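Offrande pour l'ordination d'un diacre : combien, et à qui la remettre ?

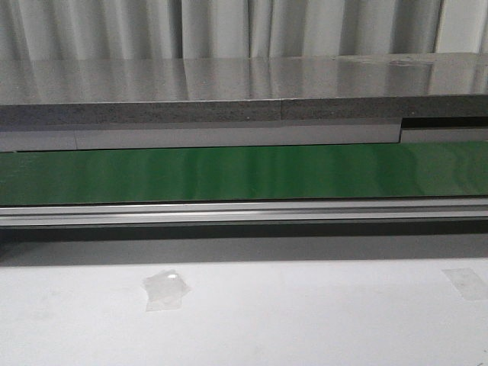 Vie paroissiale > Sacrements et célébrations

Carys Harries
9 février 2018

Bonjour à tous ! Mon neveu est ordonné diacre en juillet à la paroisse de Castanberg et toute la famille est invitée (nous serons 46, cousins compris, ma sœur ne fait jamais les choses à moitié). Je n'ai jamais assisté à une ordination et je me pose mille questions. Est-ce qu'on offre quelque chose à l'ordinand, comme pour un mariage ? Est-ce qu'on donne une enveloppe à l'évêque, ou est-ce que c'est très mal vu ? Et puis mon mari est protestant - il voudrait savoir s'il peut s'avancer au moment de la communion. J'ai appelé le secrétariat deux fois, ça sonne dans le vide. Merci d'avance !

Hauke Engelhardt

Bonjour Carys, et félicitations à votre neveu ! J'ai vécu ça il y a 5 ans avec mon frère. Pour l'évêque, pas d'enveloppe en main propre, chez nous ça aurait mis tout le monde mal à l'aise. Il y a eu une quête pendant la messe et c'est tout. Pour le futur diacre, on s'est cotisés entre proches et on lui a offert son étole et sa dalmatique. Nous avions réuni 663 euros et il en est resté un peu pour le verre de l'amitié. Mais demandez-lui avant d'acheter quoi que ce soit ! Mon frère avait des idées très arrêtées sur les broderies, et une tante avait déjà commandé une étole dorée qu'il n'a portée qu'une fois, pour lui faire plaisir.

Pour votre mari, dans notre paroisse les personnes d'une autre confession pouvaient s'avancer les bras croisés sur la poitrine pour recevoir une bénédiction. Le mieux est d'en parler au curé, ça ne se fait pas partout. Ah, et arrivez tôt, la nôtre a duré plus de deux heures et les places du fond sont parties en premier.

Sorcha Crichton

un missel ou un beau livre ça fait toujours plaisir

Heather Kerr

D'accord avec Hauke pour l'étole. Moi j'ajouterais une carte signée par tous les cousins, ma filleule religieuse garde encore la sienne. Si le secrétariat ne répond pas, essayez directement le service des vocations du diocèse, j'ai eu quelqu'un de très gentil du premier coup.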